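Sistadthorpe Lodge > Residents and Operations > Housekeeping Working Group > Minutes

Housekeeping Working Group
Minutes of the September meeting
Held in the Wurnosen Room, Sistadthorpe Lodge, 2.00 pm

Present: Housekeeping lead (chair), laundry supervisor, east wing and west wing room attendants, purchasing officer, infection control nurse, maintenance coordinator (items 1 to 4 only).
Apologies: night shift representative.
Minutes: administration.

1. Minutes of the previous meeting
Accepted with one correction. Under item 5, "pillow protectors" should read "mattress protectors".

2. Actions arising
2.1 Shelving in the east wing linen cupboard has been lowered. The top shelf is now reserved for doonas and spare pillows.
2.2 The Timmermans dryer in bay 2 has a new door seal. Maintenance to check the lint duct at the next service.
2.3 Laundry bag labels: outstanding. Purchasing is waiting on a revised quote for heat-seal tape in the wider size.

3. Linen stock
3.1 The stocktake recorded 89 single fitted sheets in white, 69 flat sheets in white and 46 fleece cloths in light blue. Fleece cloths held in residents' rooms were excluded.
3.2 Flat sheets are below the agreed level. Laundry attributes the shortfall to sheets withdrawn for worn hems and not replaced. Purchasing to order from Skokar in the existing weight. A sample in a heavier weight was considered and declined on drying time.
3.3 Sheets withdrawn for hem wear are to be cut down for rags only after the name tape is removed. West wing reported two bundles of rags with tape still attached.

4. Dryer temperatures
4.1 Fleece has been going through on the cotton program in the afternoon load. Laundry confirmed the correct setting is low heat, no fabric softener. The program card on the bay 2 machine is faded and will be reprinted.
4.2 Infection control asked whether low heat affects the wash standard. The wash cycle is unchanged and the thermal stage is completed before drying. No further action.
4.3 Maintenance coordinator left the meeting at 2.35 pm.

5. Bed-top folding
5.1 The group discussed whether small items may be folded on a made bed when the trolley top is full. East wing does this routinely. West wing does not, on the grounds that the bottom sheet has to be pulled straight again afterwards.
5.2 Agreed: permitted on a freshly made bed before the top sheet goes on, for clean items only. Not permitted on an occupied or stripped bed.
5.3 Fleece cloths are to be laid flat on the sheet with the edges square before the first fold. Corners pulled out by hand, not shaken. Shaking leaves fluff on the white linen, and the sheet then needs a lint roller.
5.4 The first fold was the main point of difference. East wing lifts the near edge at its midpoint and carries it over to the far edge. West wing takes two corners. 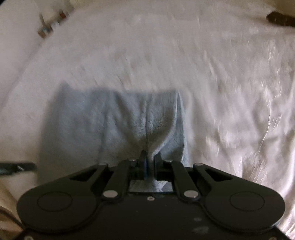
A midpoint lift gathers the fleece and puts a crease up the centre, which has to be smoothed out before the second fold. The two-corner method keeps the edge straight but needs both hands free. Laundry noted that a centre crease is of no consequence if the cloth is used the same day, but it does show on cloths kept at the bottom of a stack.
5.5 Agreed: two corners for anything going to the cupboard. Midpoint lift is acceptable for cloths going straight to a room. Finished size is quarters, folded edge facing out on the shelf.
5.6 Purchasing asked that folded stacks be kept clear of the cupboard door track — the lower door came off its runner again in the west wing.
5.7 The folding card inside the linen cupboard doors will be amended. The present card covers towels and pillowcases only.

6. Other business
6.1 Trolley wheels on the west wing unit are marking the vinyl. Referred to maintenance by email, the coordinator having left.
6.2 The colour code for cleaning cloths is unchanged. Light blue fleece is bed linen and is not to be used for surfaces.
6.3 Night shift has asked in writing for a second linen skip near the lift. Deferred until the night shift representative can attend.

7. Actions
Purchasing — flat sheet order, Skokar; heat-seal tape quote.
Laundry — reprint program card, bay 2.
Housekeeping lead — amend folding card, both wings.
Maintenance — lint duct, trolley wheels, west wing door runner.

Meeting closed 3.10 pm. Next meeting in October, same room.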